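We use cookies to remember your preferences. Accept | Manage settings

Search this blog Go

The tape rules, version whatever we're on now

I spent most of July rewriting the lab rules at Vedell, a job I got by complaining about the old ones within earshot of Covadonga Aguirre. Covadonga runs the floor. She handed me a binder with 12 pages in it, four of which concerned the coffee machine, and told me she'd like it back before the Ututberg people came to visit.

The old rules had been written by engineers in a bad mood. You could tell what had gone wrong on any given afternoon by reading them in order. "Do NOT lean on the arm." "Do NOT lean on the OTHER arm." There was a full paragraph on hoodie strings that I would give a lot to know the story behind. What the binder didn't have was anything you could follow on a normal day, when nothing has gone wrong and you only want to run a hand through its grasps and go to lunch.

So I threw out the shouting and began with the floor. Our yellow tape had always been a sort of suggestion. People stood behind it when visitors were around and ate sandwiches on top of it the rest of the time. Half the staff thought it meant "robot stays inside." The other half thought it meant "people stay outside," and one guy believed it showed where the table used to be. (He was right about one corner.)

The new rule says a yellow line is a line for people. If the power is on, you're on the far side of it, or you're the named operator and you have the stop button in your hand. Having it in your pocket doesn't count. Having it on the table "right there" doesn't count either, and I have now had that argument four times, twice with the same person.

I also wrote that tape gets replaced when it lifts. Carpet is a terrible surface for floor tape and we have a lot of carpet. I asked for vinyl flooring and was shown the budget for vinyl flooring, which was a picture of a roll of tape.

Then we get to the other tape.

Every lab I've ever worked in has a black tape problem. Something slips, or rubs, or has an edge it shouldn't, and a person with a deadline reaches for the roll. I'm not going to be snooty about it. I've done it plenty, and a wrapped finger will often hold a mug better than whatever the catalog sells you for the purpose. My old boss at Vallejo wanted all tape banned from moving parts, and what he got was people taping things after he went home, with nothing written down and a different thickness every morning.

So we allow it, with paperwork. Not much paperwork! A line in the log: which hand, which finger, who did it, why, and the time of day. If you add a layer, that's a new line. If you take it off, that's a line too, and then somebody runs the closing test again with nothing in the hand. A finger with padding on it isn't the shape the software thinks it is, and the software is very confident about shapes.

The rule people dislike is the one on loose ends. Before power goes on, you look at the wrap, and if an end is sticking up you trim it or redo it. I've been told this is fussy. I've also spent 40 minutes with tweezers picking shreds of tape out of a joint, so I'm comfortable with fussy.

Sleeves and covers got their own section. Cloth on a forearm is fine and does keep crumbs out of the works (see sandwiches, earlier). It also hides screws. The rule is that if you can't see a fastener you were supposed to check, you haven't checked it, and you roll the cover back and look. I put a checkbox next to that one. I don't love checkboxes. Give people 50 of them and they'll tick all 50 in a single graceful downward stroke, like signing a painting. The page has six, and I fought to keep it from being seven.

Speed was the hard part. Everyone wants a number. The previous binder gave one, with no hint of where it came from, and I found it word for word in a manual from Drallidier for an arm we sold before I started. I didn't want to make up a fresh one. What we settled on is that a first run after any change to the hand, tape included, goes at up to 20 percent of normal, operator on the button, fingers closing on air. Then a foam block. Then whatever you were planning to do in the first place. Our actual limits come out of the risk assessment for each setup, and the page now says where that lives, so you can go read it and be bored properly.

None of this replaces the published standards, by the way, and if you're writing your own house rules please go read those first. Ours is the thing that hangs on the wall, in type you can read standing up. It fits on two sides of one sheet. The coffee machine has been given its own document, and I'm told it's being drafted by someone with strong feelings.

Covadonga read the sheet through twice and made one change, striking out "should" wherever it appeared and writing "must" above it in pencil. Then she asked who had last signed the tape log, and whether they'd remembered to write down the thumb. 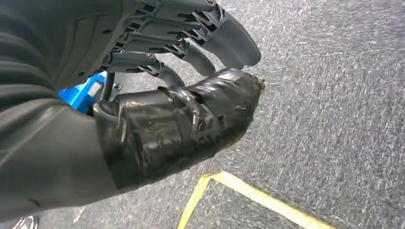
I went and looked. The log had a line for it, in my handwriting, with the "why" column left blank.

Print this post | E-mail this post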